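Filed under: Lists > Paper & Print Swap > Members' Messages

Print this message | E-mail this message

Subject: Re: Storing old jigsaws without the boxes

Hello all,

I have been meaning to answer this one all week, and the kettle is finally on, so settle in!

> We inherited a closet full of jigsaws from an aunt and the boxes
> are falling to bits. Is it all right to throw the boxes out and
> bag the pieces? There's a 1000 piece one we'd love to keep nice.

Bag them by all means, but please keep the lid picture. I cut mine down with a craft knife and slide it in flat with the pieces, and I write the piece count on the back in pencil. Years ago I threw out the lid to a lovely old Vullden harbor puzzle, and I have been sorry every winter since – all that gray water and no idea where any of it goes.

For bags I like the heavy zip kind from Huet. Squeeze the air out gently and don't stack them too deep, or the knobs on the bottom ones get bent. If a puzzle smells of basement, leave it spread on a sheet in a dry room for a few days before you bag it. My Sirnum set of 236 needed most of June, poor thing, but it came back sweet as anything.

Dust is the other trouble. A soft, dry paintbrush is plenty. I never use water on cardboard, and I wouldn't let a baby wipe near it either.

MY THREE SNAPS 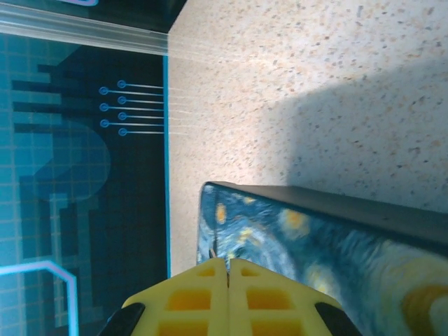
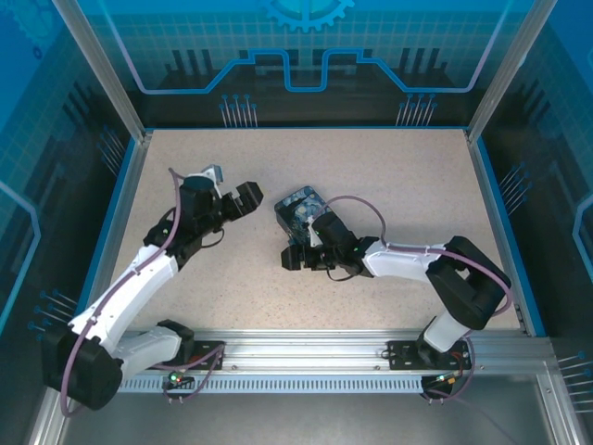
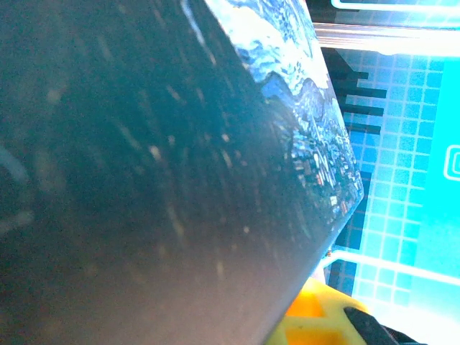

Starry Night style on the box in the first one, pale dust specks on the dark gray in the last.

ONE MORE THING

Does anybody have a spare lid for the Zullalness orchard puzzle? I would gladly trade two bags of odds and ends for it, and I'll pay the postage both ways.

Warmly, from a very full closet

Comments

puzzlemoth: Pencil on the back of the lid, yes! Ink bled right through mine.

closetfull2: Thank you so much for this. The lids are saved and the bags are on order.

borderfirst: I may have that orchard lid. Will look this evening.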